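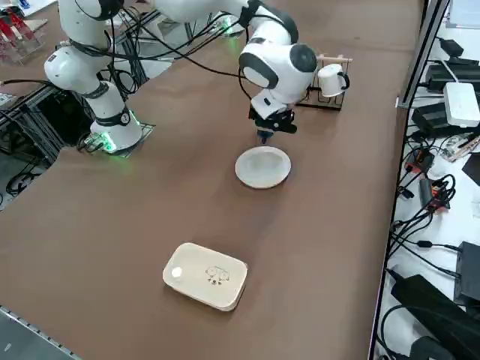

What rules do people use for how close a cobot cell's power supplies and cables can be to the arms? We're a small shop doing tabletop handling trials with two arms and I've been asked to write our bench rules before we start running unattended in May. The layout has the router, adapters and power supplies on a separate white surface just past the metal edge of the table, with a lot of black cable looped between them. The arm cables hang along the arm itself and one bundle makes a pretty big loop over the upper segment. I have the speed limits done (500 mm/s with a person near, less for teaching) but I can't find a number for cable clearance. Is there one? I also don't know if the mug rack counts as a fixture or a workpiece when it isn't bolted down. The whole bench setup is what we call the Trulleo cell, if that matters for the risk assessment.
Posted by Bindu Palaniappan

Győző Bíró
I don't know of one number that covers it. What you do is work out the full swept volume of each arm, including the gripper and the longest thing it will hold, and keep everything that isn't part of the task outside that. At our shop we add 50 mm on top. That is our own figure and I would not quote it to an auditor.

For the loop over the upper segment, run each joint slowly to both limits with the cable on and watch where it goes. Clip it so it can't catch on anything standing on the table. Then write down where the clips are, or the next person will move them. Strain relief goes at the base end too.

Anything that can slide is treated as a workpiece in our assessments. If the program depends on where the rack is, pin it down and call it a fixture. Two arms sharing a table also need a shared zone defined in software, and you have to test it with both of them moving.

Thomas Fabbri
just zip tie everything, we have 3 cells and never had a problem

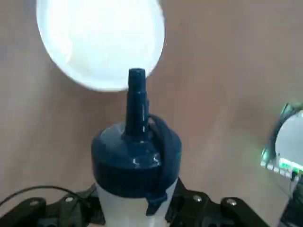
Does a held item have to be in the risk assessment if the gripper itself is already rated for working near people?
Matilde Pinheiro

Include it. The gripper's rating covers the gripper. Whatever it carries changes the shape and weight of what could hit somebody, so list each item with its heaviest fill and its narrowest point, and say what happens to it on a power loss. Our Urano sheet has one line per item and gets redone any time an item is added.
Lertchai Ruangrit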